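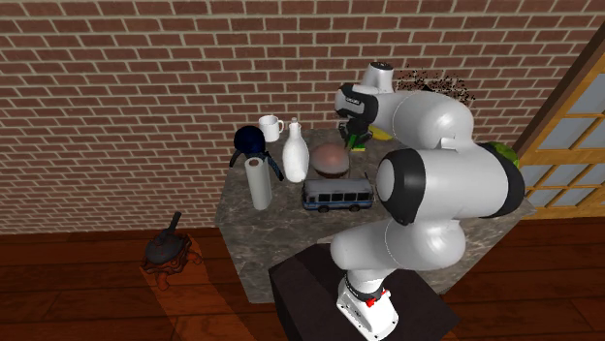
Arm over the stone-topped table, simulated view.

Allum 22 subsea flowline valve actuator

Shares 14

Replacement and new-build actuator for gate valves on shallow and mid-depth flowlines. Spring return, hydraulic open, fail-safe close. Sold by Trasumell direct and through Gunura for anyone buying on a frame agreement.

Short version for people in a rush. If you have the old Allum body on your manifold the new one bolts straight on. Same flange, same bolt circle, same stab position. Different spring can and different seals. If you have anybody else's body you need the adaptor ring, and you need to tell us which valve it is before you order, not after.

What it is for

Production and injection gate valves on manifolds, tie-in spools, riser bases. Oil, gas, produced water, treated seawater. Rated depth 700 metres. We do get asked about deeper. The answer for now is no, the compensator has not been qualified past that and we won't sell it on a promise. A deeper version is on the list, no date.

Not for choke duty. Not for surface trees either – people do fit them topside and the paint suffers and then we get the phone call. Ask for the topside one.

What changed from the last model

Spring can is longer and sealed separately from the piston housing, so a weeping piston seal doesn't put control fluid in with the spring. That was the main complaint with the old one and fair enough.

Piston seals are now a spring-energised polymer with a backup ring each side. The old elastomer stack is still stocked for repairs. Don't mix them. The grooves are different depths and the old seal will go in the new groove if you push it, and then it will leak.

Position indicator is bigger. Yellow pointer on a black face, open and shut cut into the plate as well as painted. ROV pilots kept telling us they couldn't read the last one with any growth on it.

Override bucket moved to the end cap. Same class of torque tool as before. Turns to full open: 90. Count them, and stop if it goes stiff early, something is wrong with the valve and more torque won't help.

Compensator bladder can now be changed without taking the spring can off. Wants a clean bench and two people.

Main details

Operation: hydraulic to open, spring to close
Control fluid: water glycol as standard, mineral oil to order
Max water depth: 700 m
Override: rotary, end cap, 90 turns shut to open
Body: low alloy steel, coated, with nickel alloy overlay on sealing faces
Stem: nickel alloy
Anode: one, bolted, replacable
Hydraulic ports: two, either side, blank the one you don't use
Lifting: two points, padeyes removable
Part number family: 928 series

Full datasheet has the stroke volumes, closing force curves and dimensions with tolerances. Ask for it by e-mail with your valve size and bore pressure and you get the right one back. There isn't one sheet that covers the lot and we have stopped sending the general one out as people were designing off it.

Ordering

Lead time depends on the forgings. With a body in stock it is a machine, assemble and test job and goes out fairly quick. Without, you are waiting on the forge like everybody else. Say early if you have a vessel booked.

Tell us the following:

Valve make, size and pressure class
Bonnet drawing if you have it, photos of the nameplate if you don't
Control fluid, exactly, including brand and dye
Supply pressure at the actuator and not at the HPU
Which side the supply comes in
Water depth
Whether it will be installed by diver or ROV
Witness points on the test, and who is coming

The control fluid one gets left blank more than any other line on the form. Please fill it in. We have had units come back flushed with the wrong stuff and the seals go soft, and that is a strip down.

Testing

Every unit gets a shell test, a seat test on the piston, a full function test at max and min supply, and a closing test with the valve side loaded. Hyperbaric test is on the first of each order as standard, rest by request at extra cost. Certificates go out with the unit and a copy goes to you by e-mail. Keep the e-mail one, the paper ones get wet on deck.

Witnessed tests need booking. Parviz Kordestani runs the test bay diary and he will give you a slot, but he needs names for site access before the day. Turning up with two extra people from the operator doesn't work, there's a visitor limit in the bay during pressure.

Storage

Indoors if you can. Spring can end down on the cradle it came in. Ports plugged. Fill with preservation fluid if it is going to sit for more than a season and write the date on the tag. Stroke it twice a year. If it has sat longer than that, send it back for a seal check before it goes subsea – cheaper than a vessel day by a very long way.

Do not strip the spring can. There is stored energy in there even with the actuator shut. It comes apart in our jig or in the one at the Cortés workshop and nowhere else. There is a warning plate on it, please leave the plate on.

Spares

Seal kit, piston and stem
Compensator bladder with clamp
Indicator plate and pointer
Anode with bolts
Override bucket complete
Port blanks, pair
Adaptor ring, made to suit, needs drawing

Seal kits have a shelf life and it is printed on the bag. Older ones we will swap at cost for regular customers if you send the bag back unopened.

Repair and exchange

Old units come back to us or to Cortés. Drain them first and say what was in them. Units off sour service need a decontamination note taped to the crate on the outside, otherwise the crate stays in the yard until someone sends one.

Exchange scheme is running again after the gap in February. You send the old body, we credit it against a new unit if the flange faces can be machined and there's enough wall left. Bodies with pitting on the ring groove don't usually make it. We will send you the thickness readings either way.

Questions we get a lot

Will it take the old override tool? Yes.

Can you paint it our colour? Yes, extra, adds time. Subsea yellow or white is no extra.

Can the indicator be fitted on the other side? Yes, before assembly. After, no.

Do you do a double-acting one? Not in this size.

Does it come with the valve? No, actuator only. Gunura can package it with a valve and do the joint test, talk to them about that.

Is there a rental pool? Small one, test units only, not for instalation.

Contact

Sales and datasheets: Yatziri Villaseñor, Trasumell. Put the valve size in the subject line, it gets answered faster.
Test bay and witness bookings: Parviz Kordestani.

Prices on quote. Quotes stand for the period written on them and steel surcharge is shown on its own line.

Page last changed Thu 18 July. Datasheets issued before that date show the old spring can length, ask for a new copy if you are laying out a manifold.

3 comments
Share this page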